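Room by Room: The Living Room
Posted Jun 1, 2024 by Hiba Aoun

Home | Kitchen | Hallway | Living Room | Balcony | Guestbook

Welcome back to the apartment tour! The kitchen page got more mail than anything I've put up in 10 years of keeping this site, and half of you wanted to know what was on the other side of the kitchen door. Well, it's the living room, and it's my favorite room in the whole place.

We live on the third floor at Nolora, the long building with the blue balconies at the Mosach end of the bus line. The living room gets light until late, it has the only tile floor I've ever truly loved, and everything we do ends up happening in it. Meals, parcels, naps, birthday cards, puzzles, arguments about puzzles. I've been meaning to do this page since January, but I kept waiting for a tidy day, and then I decided I like the room better with life in it.

A little background for anyone new. When we moved in, this room had a carpet the color of old tea and one bulb on a wire. The carpet went first. My brother-in-law and I rolled it up in strips and carried it down the stairs ourselves (the elevator was out, naturally, and stayed out the whole week). The tiles underneath were so much nicer than we'd dared hope! White with a soft marble pattern, and once the glue spots were scrubbed off they practically lit up the room. I used a plastic scraper, hot water and a lot of patience. Please don't go at glue with a metal blade, I have one scratch by the balcony door from the first ten minutes and I see it every time I sit down to tie my shoes.

The sofa came next. We wanted one big enough for everybody to put their feet up at once, and dark enough to forgive us. Dark gray fabric it was. It came in pieces, in three boxes, and one of those boxes got stuck at the turn on the second floor until the neighbor's son lifted the end over the railing. I still think it was worth every step. On movie nights people sink into it and have to be pulled out by the hands.

Then the table. Oh, I love the table! I found it at the Nigam market, folded up behind a pile of garden chairs, and all I could see was a stripe of pink. The man opened it out for me on the pavement and that was that. I had 44 in my purse and he took all of it, and I rode home on the bus holding it between my knees. It's a folding table, so it goes wherever the day needs it. Dinner in front of the television, wrapping presents, sorting the mail, a place to cut things open. You wipe it once and it shines.

On with the gallery. Click any picture to see it larger.

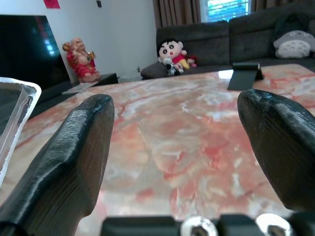

Pink and coral veins in the marble pattern, and the sofa crowd keeping an eye on everything. Totoro has the corner seat.

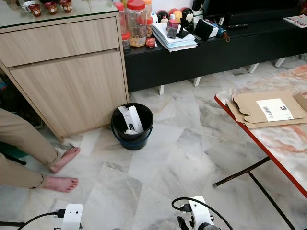
The plush toys are a long story. It began with one, as it always does, and now there's a rule that any guest who moves a toy to sit down has to hold it for the rest of the visit. My aunt once held one through an entire soccer match, extra time included, and by the end she was talking to it. The kids rearrange them every morning before school. I've stopped putting them back where I think they belong, they have their own ideas about seating.

The snack jars are my doing. I grew up in a house where the good snacks were in a high cupboard and you had to ask, and I promised myself that in my own home they'd be out where a person could reach them. I fill the jars when they get low, usually with whatever looked good at the bakery counter that week, and the rule is simple: last one to empty a jar washes the jar. Wide-mouth jars are so much easier for this, by the way. You can get your whole hand and a sponge in. The narrow ones look pretty in the shop and then you spend your life with a bottle brush.

A few of you asked after the kitchen page where I keep small cups if the kitchen cupboards are that full. In the living room! We drink tea in there, so the tea cups live in there. It saves so many trips. If you have a low cabinet with a drawer, put your spoons and napkins in the top drawer and you'll wonder why you ever walked back and forth. Glass on top is a wonderful thing too. Ours was cut by Tresier, the little glass place by the post office, and they rounded the corners for free when I mentioned the kids. Hot cups, wet cups, sticky cups, it doesn't mind. I lift it off twice a year and clean the underside, where the dust gets in no matter what you do.

Paper is my weak spot, I'll admit it. I'm good with dishes, good with laundry, pretty good with toys, and then an envelope arrives and I just set it down somewhere. My current system goes like this. Everything that comes through the door lands in one pile. When the pile starts to lean, I sit down with a pot of tea and go through it from the bottom – from the bottom, very important, that's where the old bills are. Keep, answer, recycle. It takes one pot. I've tried trays and wall pockets and a very handsome folder with tabs, and the pile beats them all, as long as there's only one of it.

Cardboard is easier. I flatten boxes as soon as they're empty, with the tape cut along the middle and both ends, and the big ones go down to the bins with whoever is leaving the apartment next. The best tool for this is an old butter knife. It goes through tape beautifully and can't do much harm to what's inside. If a parcel has foam or card inserts, I drop them straight into a bucket on the floor, and once it's full I sort it all in one go. A bucket beats a bag! A bag flops over and you end up chasing it around the room.

Now for the floor, since I know at least one of you (hello, Mosach sewing circle!) is going to ask. Marble-patterned tile hides crumbs far too well. You think it's clean and then you walk across it in bare feet. So the broom stays close by in our house, and the sweep happens before dinner and again before bed. For mopping I use warm water and a small splash of vinegar on our plain glazed tiles. Don't do that on real marble, please, it dulls the stone. Go easy on the water and do the last stretch walking backward toward the hall. The kids find this hilarious and I suppose it is.

What else goes on in here? Puzzles! We do one every winter, 1000 pieces, always on the folding table, and for two weeks nobody is allowed to eat anywhere near it. Last winter's was a harbor with far too much sky. We had every boat finished in three evenings and then sat staring at blue until the end of the month. I'm hoping for something with a lot of windows this time, or market stalls, or a nice messy shelf. If you have one like that and you're done with it, write to me, I'd be delighted to swap.

We also have the Great Swap of the Cushions, in which all the throw pillows go in the wash and come back in the wrong covers. I used to put them right. These days I call it a new look and move on.

Coming up: I want to hang a shelf on the long wall, a proper deep one, so the board games can come out of the bedroom closet. I've measured twice. I've also drawn it on the wall in pencil, and erased it, and drawn it lower. The lower line is better, I think, because then the little ones can get the games down without climbing on the sofa arm. And I'd love a second lamp for the reading corner, with a warm shade, something that makes the evenings feel slow. If anybody has seen a good one at Nigam lately, please tell me which end of the market!

The counter at the bottom of the page says 2898 visits, which makes me so happy. Thank you for looking around our home. The guestbook is open again after the spam trouble, so do leave a note and tell me about your own living room. I read every single one, mostly on that sofa, with my feet up.

Next page: the balcony, as soon as the tomatoes look like something.

Back to Hallway | On to Balcony | Sign the Guestbook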